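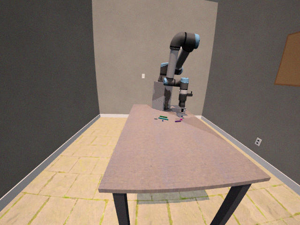 Musari bench arm, progress report for the Clovar small builds fund
Dec 22, 2020

Hi all, and thanks again for being patient with me on the last report. The short version is that the arm now exists twice, once in the simulator and once as a pile of brackets on my shop bench, and the simulated one is well ahead.

Since May I've spent most of my evenings on the sim side. The room model is done, tiles and outlets and all (I got carried away), and the arm sits on its pedestal at the back of the table like it will in the shop. The small parts are just colored sticks and little blocks for now. I wanted shapes that are annoying to grab, and wow, they are!

I set up 500 pick attempts with the gripper coming straight down, and 336 of them ended with the part held. My target in the proposal was 300, so I'm happy — though the thin sticks account for most of the misses and I'd like to fix that before I brag.
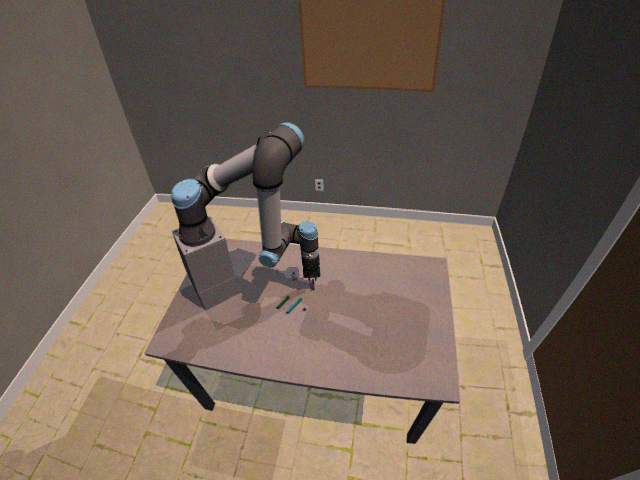 The other thing eating my time is shadows. The vision code I borrowed from my old Dromby project keeps mistaking a dark patch for a part, mostly close to the pedestal. Moving the light helped a bit. I'm going to try training with the light in 12 different spots and see if it settles down.

On the hardware, the Aaltonen motor drivers came and two of them work. The third I wired backward, so that one is on me and not on your budget.

Next up: bolt the real pedestal down, finish the wrist wiring, and get the gripper opening and closing on command. I haven't touched the second half of the money yet. Could I move a little of it from motors to a better power supply? The one I have hums.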